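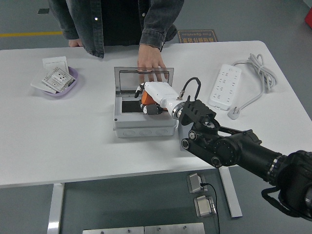

Junction box with the smoked lid up. Wall plates in the tray, power strip on the right.

Aug 9, 2024

Bench sort for the Givska fit-out, small electrical. Khôi Khương and me. Marit Brekke wants the kits made up before she does the store room shelves, so we started with the odds and ends that have been sitting in the Corside cartons.

Moved everything to the white table. The long bench is still full of conduit offcuts and the grey boxes disappear on it.

Junction boxes. Light grey plastic, hinged see-through lid in smoked grey, row of three round knockouts on the front face. We went through the carton one at a time: lid up, look inside, lid down, next. Put 2 aside. One has a hairline crack running from the hinge, the other has a lid that won't sit flush on the left. Khôi thinks the second one can be fixed by easing the hinge pin. I'd sooner use it for drilling practice. Left it on the windowsill with a note on it.

Lid stays up by itself if you push it far enough back. Short of that it drops on your fingers. When fitting the inside parts, open it all the way before you put a hand in.

Knockouts: don't punch any until we have the cable plan. Last November somebody opened all three on a whole carton and we spent an afternoon looking for blanking plugs in the right size. We never did find enough.

Wall plates. These go in the pale lavender tray, white ones only. Ivory plates stay in their own carton under the sink. Socket plates and flat plates had got mixed at some stage so we split them again before bagging. Wipe each one with a dry cloth, check the screw holes for flash, then bag with its screws. The face scratches if two plates rub together. Need more small bags, the ones from Cutberg are too tight for a plate and I tore four getting them on.

Power strip. White multi-outlet, not part of the Givska job. It came out of the same carton and has no paperwork. It needs a test tag before it gets used for anything. Cord to be coiled loosely and tied with the velcro, no tight wraps around the body. Khôi to take it across with the extension leads when he goes to Cù.

Stock numbers. The old sheet says 1,256 for wall plate screws. I weighed them and get 567, which is a big gap even allowing for my scale. Either a bag is sitting in the van or the sheet was never updated after the last job. Have written 567 in pencil until Marit has looked in the van.

Kits finished by the time we stopped: 7. Each one has a box, a socket plate, a flat plate, screws in a bag and a label on the outside of the lid. Labels are peeling at the corners on the smoked plastic. Tried wiping with metho first and that seems better, will look again tomorrow before doing the rest.

To do
Small bags, next size up
Blanking plugs, 20 mm, check the drawer first
Tag for the power strip
Ask Marit if the flat plates are meant to go in every kit or only the bedroom ones
Get the conduit offcuts off the long bench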